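How to write a one-page handover sheet before you take leave

Oct 3, 2026
Posted by Morven Pringle 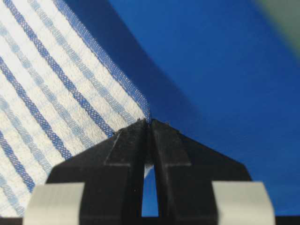 White towel, blue stripes.

Small shop, small office, doesn't matter. You're going away for two weeks and someone else has to run the place. Most owners do this in the car on the way to the airport. Don't. Set aside one evening and do it properly.

What you need

A blank page. Your bank login. Last month's supplier bills. A cup of tea.

Step 1 – List what goes out

Open your bank statement for September and go down it line by line. Rent, wages, phone, insurance, the lot. Write the payee, the amount and the day it leaves. Mine had a $137 software charge I'd forgotten I was still paying. Cancelled it on the spot.

Anything on auto-pay, write AUTO beside it. Anything that needs a human, circle it.

Step 2 – List what comes in

Who owes you and when it's due. Only the ones that fall while you're away. If an invoice is already late, chase it before you go, your stand-in shouldn't have to make that call.

Step 3 – Set a spending limit

Pick a number. Mine is $2000. Under that, Chin-lung just pays it and keeps the reciept. Over that, he texts me. Write the number on the sheet and tell your bookkeeper too, or they'll query everything.

If your bank lets you set a daily limit on a second user's card, do that as well. Ours took two days to come through so don't leave it to the last afternoon.

Step 4 – Suppliers

Name, phone, account number, what you buy, usual order day. We get packaging from Hotholm and labels from Nustik and the order days are different, which has caught us out before. Put the cutoff time down. Put down who to ask for as well – a direct number beats the main line.

Step 5 – Who can say yes

Refunds. Shift swaps. Discounts for a regular. Put one name beside each. Two names means an argument.

Ours:
Refunds – Chin-lung Wu
Rosters – Shona Morrison
Anything with the landlord – wait for me

Step 6 – Keys and passwords

Not on the sheet! Use a password manager and share only the logins they need. Check they can actualy get in while you're still standing there. Alarm code goes in person, by mouth.

Step 7 – Do a test day

Stay home. Phone off till noon. Then ask what they had to guess at and add it. First time I tried this I got a long list back, mostly to do with the till and the Agudelo account.

Step 8 – Print it

One copy by the till, one in the office drawer. Date it at the top. Old versions in the recycling, otherwise somebody will follow the wrong one.

When you're back

Go through the circled items first. Then the texts. Change the card limit back. Fix the sheet while it's fresh and save it, next time it's a half hour job.

Comments are open if I've missed something.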